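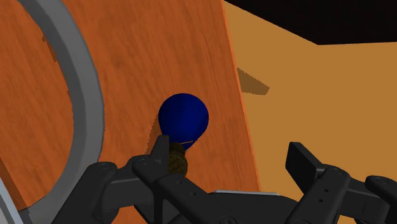

Can a machine tidy up a living room yet? Parts of one, slowly, and with somebody close by to say what "tidy" was supposed to mean.

That somebody could be you, so read on!

I run the home chores study at Gondby, and I'm looking for people to join us as paid chore raters, plus a smaller group I'm calling floor partners (more on them further down). You don't need to know anything about robots. I'd almost prefer it if you didn't. What I need is people who have put away a lot of stuff in their lives and have opinions about it.

Our project is called Rekstead, and the question behind it is pretty simple: which everyday jobs can be handed over to an arm with a gripper on the end, and which ones still need a person? I mean the small ones. Picking something up off a TV cabinet. Moving a mug out of the way. Putting a thing down upright, in the place you'd have put it yourself. We work through most of these in simulation first, because I can run the same pickup all afternoon without buying new mugs - and then the ones that look promising go over to the real arm in our workshop on Sowerby.

My own view, for what it's worth, is that lifting is the easier half. A solid object on a flat surface with some space around it is a fair thing to ask of a machine now. Odd shapes are harder, tapered ones especially, and so is anything sitting close to something else you don't want knocked over. And then there's judgment. Does that belong on the cabinet at all? I can't get a decent answer to that out of software, and I've tried. 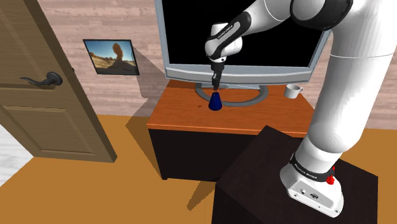
Call me when it can do the whole room while I'm at work, one rater from the spring round wrote on the feedback form, because right now I'd have finished before it picked its first thing up. Fair! I read that one out at our team meeting and we all agreed with it. Speed is one of the things I want raters to be blunt about, so please bring that attitude along.

What raters do: you watch short clips of chores from home, on your own computer, and for each one you tell us whether you'd accept the result in your own place. Then you write a line or so on why. A full set is 200 clips, and you can split it up however you like as long as it's finished by the end of the study. Some clips are dull. Some are the same chore over and over with tiny differences, and I do need you to look at those properly too.

What floor partners do: you come in to Sowerby for 2 visits and do the chores yourself, at your normal pace, while we take notes. Afterward you sit down with me and we talk through how you decided what went where. There's coffee (not bad coffee, either). We'll also ask people from shops and stockrooms to do a version with shelves, so if you've restocked for a living, please mention it when you write. We have plenty of home folks and not nearly enough of you.

The pay is $1725 for floor partners, covering both visits and the follow-up calls. Raters are paid by the set, and I'll send the current rate with your sign-up packet so you can look it over before you say yes.

You should be 18 or older, comfortable reading and writing in English, and able to stick with us through May. Raters need a decent screen - a phone is too small for this. Floor partners need to be able to stand and lift light household items, and if you'd need the setup changed in some way, tell me and we'll work it out.

To apply, send a short note through the Desumetti sign-up page, which handles our scheduling. Tell me which role you want and describe one chore you'd hand over tomorrow, and one you wouldn't trust to a machine at all. No resume, please. I read every note myself, and I'll get back to you either way.

Applications close 30/10/2024.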